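Audio Electronics Technician (Bench and Console Service)
Sundon Audio Service
Location: Dallura workshop
Employment type: Permanent, full time, after a probation period
Reports to: Workshop Manager

Sundon services and calibrates studio recording equipment for commercial studios, broadcasters, post-production houses and private owners. Work is split between the bench at Dallura and site visits to consoles that can't reasonably be moved. We have an opening for a technician with strong analogue fault-finding skills and enough patience for documentation.

About the work

Most bench jobs are outboard units: microphone preamplifiers, compressors, equalisers, valve and solid-state channel strips, and power supplies. A smaller share is tape machines and condenser microphones. The Lightfoot console line makes up the largest single part of our site work, and we hold module spares and extender cards for it. Prior experience with Lightfoot desks is useful but will be taught to the right person.

Each job is opened in our service database, Himeo, and stays open until the final measurements are attached. A typical unit passes through intake, inspection, quote, repair, calibration, soak test and dispatch. The technician who opens the job normally closes it.
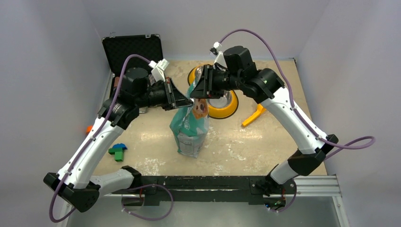 Duties

Diagnose faults to component level in valve, discrete transistor and op-amp circuits.
Replace electrolytic capacitors, potentiometers, switches, relays and connectors to the workshop standard.
Match and bias valves, and record heater and plate voltages before and after work.
Calibrate gain, metering, threshold and release circuits against the service manual, or against a known good channel where no manual exists.
Measure frequency response, noise floor, distortion and crosstalk, and attach the plots to the job in Himeo.
Carry out soak tests and electrical safety checks before dispatch.
Attend site for console faults and scheduled maintenance, sometimes outside studio hours.
Write service notes that a second technician could follow without asking you.
Keep the parts register current. It now holds more than 3000 line items.

Required

A trade certificate, diploma or degree in electronics, or equivalent bench experience.
Ability to read schematics and work from hand-drawn or incomplete ones when needed.
Competent through-hole soldering and desoldering on older boards with fragile pads. Surface-mount rework is needed less often.
Safe working habits on high-voltage equipment. Valve supplies on our benches run up to 316 volts DC and applicants must be able to describe their discharge procedure at interview.
Working knowledge of balanced and unbalanced audio, operating levels, phantom power, grounding and shielding.
Current driver's licence.
Ability to lift and rack heavy units, with a second person for anything over the workshop limit.

Desirable

Experience with large-format consoles and patch bays.
Tape machine alignment, including head wear assessment.
Transformer testing and replacement.
Familiarity with an audio analyser and automated test sequences.
Some exposure to tracking or mixing sessions, from either side of the glass.

Hours and conditions

Standard hours are 9 am to 5 pm with an unpaid meal break. Site work outside those hours is paid at the overtime rate or taken as time in lieu, by agreement. Travel from Dallura to site is paid time and a workshop vehicle is supplied. Salary depends on experience and will be discussed at the first interview.

Hand tools, soldering stations and test equipment are provided – you may bring your own hand tools if you prefer them, subject to an electrical check on anything mains powered. Private repairs may be done on the premises with prior approval, using your own parts. Personal jobs are not to be entered in Himeo.

Selection process

Shortlisted applicants will attend an interview and a paid bench test at Dallura. The test uses a two-channel preamplifier with faults set in advance. You will have the schematic, a signal generator, an oscilloscope and a multimeter. We assess method and notes as well as the result, and an unfinished repair with a clear fault log will still be considered.

How to apply

Send a resume and a cover letter of no more than two pages to the Workshop Manager, Sundon Audio Service, marked "Bench Technician". Include one example of a fault you traced, with the measurements that led you to it. Photographs of board work are welcome. Do not send equipment.

Applications close at the end of September. Applicants will receive a reply within 14 days of the closing date, and the position starts as soon as the successful applicant is available.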